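Inside the back room at Vestia: taking old machines apart, one screw at a time

Interview with Leonilde Torres and Arnaldo Barros

I get there at ten past eight and Leonilde Torres is already on her second coffee. The back room at Vestia is long, narrow, cold in the way old shop units are cold. December, door propped open anyway. "Dust," she says. "You'd rather be cold, trust me."

What they do here is take in computers that offices have finished with. Strip them, sort them, sell on what's good, send the rest off for metal. Last year 3000 machines came through. Most of them desktops, a fair few servers, and the odd thing she can't put a name to.

She started on the front desk. Answering the phone, writing labels. Then somebody was off ill and she was handed a screwdriver. "I'd never opened one. I thought I'd break it. And Arnaldo said well it's broken already, isn't it, that's why it's here."

Arnaldo Barros, who is at the next bench and listening while pretending not to, says he doesn't remember saying that. He was a television repairman for years and he still talks about sets more than about computers. He likes a thing you can get your arm into.

"The small ones I hate," he says. "Everything glued. You want a knife and a hairdryer. A proper big case, lid off, you can see what you've got. There's your board, there's your drives, there's your cables. You can think."

So how do you start? I expected some sort of method, a chart on the wall maybe. There is a chart. It came from Lahlou, who buy a lot of the boards, and it's for grading, not for taking apart. Torres waves at it. "That's for after. Before that you just look. Two minutes. Hands in your pockets."

Hands in pockets comes up a lot. New people want to pull. They see a cable and they pull it, and a plug that would have come out with a thumbnail comes out with half its socket. She has a biscuit tin of those. Won't throw it out. Shows it to everybody who starts.

"The cables are the slow bit," she says. "People think it's the screws. Screws are nothing. But the wires go over and under and through, and whoever put it together did it in an order and you've got to undo it in the other order, and they've not left you a note."

Does she ever cut them?

"No." Then, after a bit: "Once or twice."

Barros laughs at that.

I ask about the worst job they've had. They answer together and give diferent answers. His was a load from Rarkton, 758 desktops, all with the same lid catch and all the catches stiff. His thumbs hurt for a month. Hers was a single server that had stood in a bakery. Flour in everything. "Like opening a cake."

And the best? She thinks about it. Probably a batch from a college, she says, clean as anything, somebody had looked after them. Every cable tied back. It almost felt rude. They finished it by three in the afternoon and went home early, and that doesn't happen.

Money is tight, it's fair to say. A decent board might sell, a bare one often won't. Memory goes quickly. Processors come out first on a good day and go straight into trays, one to a slot, because a bent pin or a scratched pad and you've lost it. Drives are a different matter. Drives don't leave the building until they've been wiped, and wiped means wiped, with the paper to say so. Letay Demissie does the paper. She isn't in when I visit but her handwriting is on everything, small and upright, and both of them check a thing against it before they'll say it out loud.

"If Letay's not signed it, it's not gone," says Torres. "I don't care who's waiting."

The sorting happens on a run of low shelves. Trays for boards, trays for memory, a deep crate for brackets and plain steel. Button batteries go in a jar of their own, lid on. Barros is strict about the jar. Plastic bits, the coloured tabs and clips and catches, used to go in the bin and now go in a bucket, after a customer rang up wanting one single clip for a drive tray and was ready to pay more for it than the board was worth. He still talks about that phone call.

I have a go, of course. They put me on a desktop that had come from a firm called Piltix, nothing fancy. Lid off fine. Then I reach for a cable.

"Pockets," says Torres.

Two minutes is a long time to look at anything. At first it's just a mess. Green, grey, silver, black. Then it starts to come apart in your head a bit, this bit holds that bit, that one's got to come out before you can reach this. By the end I had a sort of plan. It was wrong, but I had one.

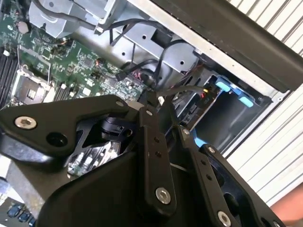

What they'd tell a beginner

I asked each of them for advice, for readers who've got an old machine under the stairs and fancy a try. Barros went first. Unplug it, he says, and then go and check you unplugged the right one. Leave the power supply shut. Never open that, he doesn't open them himself. Get a decent screwdriver, not the one from the kitchen drawer.

Torres: take your time over the drive bays. "There's usually a tab or a catch. Find it before you start shoving. And keep your screws. Put them in a saucer, put them on a bit of tape, I don't mind, but keep them with the thing they came out of."

And if it won't budge?

"Missed a screw," they say, more or less together.

There's talk of a second bench in the new year, and an evening class if Amarachi Iyamu, who runs the front of the shop, can find the hours for it. 1000 leaflets are printed already, in a box by the door, with no date on them yet. Torres would teach the first one. She says she isn't nervous about it. Barros says she is.

Mine took me most of the morning, by the way. Torres does one in the time it takes the kettle to boil, and the kettle isnt a slow one. I left with black fingers and a screw in my coat pocket, which I've since posted back.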